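Parsa Mixed End-Effector Kit: Review After 20 Hours of Tabletop Work

Two arms, one gripper, one multi-fingered hand, and bowls as the test objects.

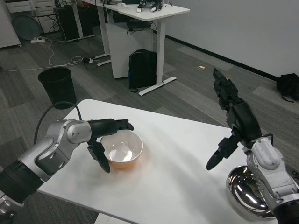

Somkiat Somboon asked under the preview post whether mixing end effectors was worth the calibration time, given that a matched pair of grippers can share one profile. It depends on the objects. The kit stores a separate profile for each side, and the first setup took 2 hours. Later restarts took 8 minutes.

Gripper, left side. Rim grasps on bowls were repeatable once the approach height was set. The jaws close evenly and hold position under load. Force control is coarse at the low end — there are four usable steps below the midpoint, and the lowest one lets a glossy bowl rotate in the grasp. Grorkgate sells softer jaw pads separately. They should be in the box.

Hand, right side. Slower and more capable. It handled curved outer surfaces the gripper could not hold, including polished steel. Thumb placement matters more than the manual suggests, and the default pose puts it too low for shallow dishes. Raising it in the pose editor fixed most failed grasps. The editor itself is plain and works well.

Software. The Skukgate driver installs without trouble. Logging is complete, with joint and force data on one clock. Collision limits between the two arms are conservative by default and stop many handovers near the center of the table. They can be relaxed per task, but the setting is lost after a firmware update.

Cabling. Leave more slack than the diagram shows, especially at the elbow.

Support. One ticket, answered in two days with a corrected parameter file.

Recommended for labs handling varied tableware. For uniform parts, buy two grippers.

Afshin Alipour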